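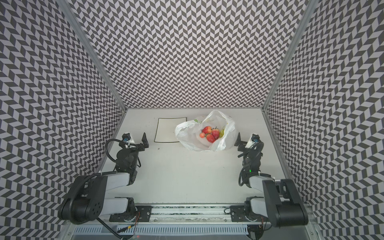
Bench 2, fruit task: bag to tray, nothing moved yet.

NETATSKA CHORES GROUP
Minutes of the meeting held on 18 February 2020, ground floor meeting room

Present: Bujar Kolev (chair), RT (bench work), MO (shop trials), JP (software), SL (Cenbridge), DW (Honorato), HF (minutes)
Apologies: AN, who is at the dentist

1. Minutes of the last meeting

Agreed, with one change. Item 4 had recorded that the arms "can now fold a towel". RT asked for this to read "have folded a towel". MO asked whether it had been the same towel each time. It had. The minutes now say so.

2. Actions carried over

Spare finger plates: ordered, not arrived.
Tea towel from the last demonstration: still missing.
Letter to Honorato about the shelf trial: sent, and DW confirmed it had been read by at least one person, namely DW.
Name for the project: carried over again. The chair said that if no one objected he would stop putting it on the list. JP objected.

3. Bench report (RT)

RT reported on the month's runs. Across all the household chores on the list there were 2,802 attempts, and 1,606 of them were marked complete. The rest were split between dropped items, time limits and a heading called "other", which the meeting asked to hear more about.

"Other" has 326 entries. RT read out a selection. They include a sock placed very neatly on top of the drawer it was meant to go into, a mug handed from the left arm to the right arm and back until the clock ran down, and a spoon that was put away in the correct place while the rest of the cutlery tray went on the floor. RT had marked the spoon as a pass at first and then thought better of it.

The chair asked what counted as complete. RT said the item had to be where it was supposed to be and in a state in which you would still want it. DW said her own household would not meet that standard. SL said Cenbridge used a looser definition and got better numbers. The chair said he was sure they did.

4. Fruit from a bag

This is the task for the coming month and took up most of the meeting.

The job is to get strawberries and grapes out of an ordinary plastic carrier bag and on to a flat tray. RT said visitors always assume the strawberries are the hard part, on account of the squashing. In her view the strawberries are the easy bit. The jaws can be told to close gently, and a strawberry more or less holds still. The bag does neither. It moves whenever it is touched, it is see-through enough to let the cameras see the fruit and creased enough to let them see it in the wrong place, and the handles fall over the opening as soon as anyone looks away.

JP said the wrist cameras lose the grapes behind a fold of plastic more often than he would like. He has tried having one arm hold the mouth of the bag while the other reaches in. On paper this is what a person does. On the bench the holding arm tends to follow the bag wherever the reaching arm pushes it, and the two of them tour the table together.

MO suggested tipping the bag out. There was a pause. RT said that tipping was not in the task as written. MO said it was how everyone in the room would do it. SL said Cenbridge had looked at tipping with a different sort of fruit and had stopped because of the rolling. The chair ruled that tipping could be tried as a separate task, with its own score sheet, and that grapes found under the bench would count against it.

DW asked what the shop would do with a machine that could do this. MO said that putting soft fruit out from a delivery was a job staff did every morning. DW said staff did it from crates. MO agreed that this was a good point and wished it had been made in the autumn.

A grape attached to its neighbours was discussed at some length. If the gripper picks up one and the others come too, is that one pick or several? RT has been counting a bunch as one item. JP has been training on the basis that it is not. They were asked to settle this outside the meeting and to tell the rest of us who won.

Agreed: bag stays on the bench with the mouth open at the start of every run. A closed or knotted bag is left for a later stage, or a later decade.

Action: RT to write up the start position. JP to stop moving the tray.

5. Shop floor trial at Honorato

DW reported that the branch manager is willing to have one pair of arms in the back room from April, for facing up tins and jars. The conditions are that it does not go near customers, does not go near the eggs and can be switched off by somebody with a tin in each hand.

MO went through the plan. The target is up to 100 items an hour. DW said the Saturday lad does a good deal better than that while looking at his phone. MO said the Saturday lad had not been built to a budget. DW said she would not be passing that on.

A longer talk followed about what the machine is for if it is slower than the person standing beside it. SL gave the usual answer: it does not get tired, and it will still be going at three in the morning. DW said that at three in the morning the tins were fine as they were. The chair said he thought the question was fair and would like a better answer than the one we have been giving, and that in the meantime we should keep saying "not yet" when asked whether it works. He would like people to say it without adding "but".

Action: MO to redo the plan with a person's pace set down beside the machine's. DW to ask about a shelf with decent lighting.

6. Software

JP said the Madudex update went on last week. Planning is quicker. The arms now begin to move sooner and spend the time saved hovering over the object. He has asked Madudex whether this is intended and received a long reply that he is still reading.

He also asked that people stop saying the arms are "thinking" when they pause. RT asked what they were doing. JP said waiting for a file.

7. Bench housekeeping

a) Smudges on the white tabletop. Please wipe down after each session and not only before visitors.

b) Fruit. Strawberries bought for the bench are for the bench. RT noted that stocks go down on days with no runs booked. The chair said he was not going to ask. Fruit that has been gripped goes in the food waste and is not to be put in the kitchen with a note saying "help yourselves".

c) Cables. SL asked whether the loops at the wrists could be kept tidier on both arms. RT said they were tidy when the arms were still, and that the arms were meant to move. Left as it is for now, to be looked at if anything catches.

8. Visitors

Two parties are expected before the end of next month. The chair would like them shown the real task at its real speed. MO asked whether we might at least show the towel. The chair said yes, if someone could find a second towel, so that the claim in item 1 could be put to the test.

SL offered to lend the Cenbridge display video. It was declined with thanks. RT said she had seen it and that it was very good, especially the cutting.

9. Any other business

DW asked, for the benefit of her mother, when one of these would be able to do the washing-up. RT said plates, in a rack, one at a time, possibly soon. Glasses, no. The roasting tin, no. DW said the roasting tin was the only part her mother was interested in.

JP raised the project name. Out of time.

10. Next meeting

Same room, first week of the month, once the finger plates are here. AN to bring the biscuits, having not been present to refuse.

The meeting closed at 4.20.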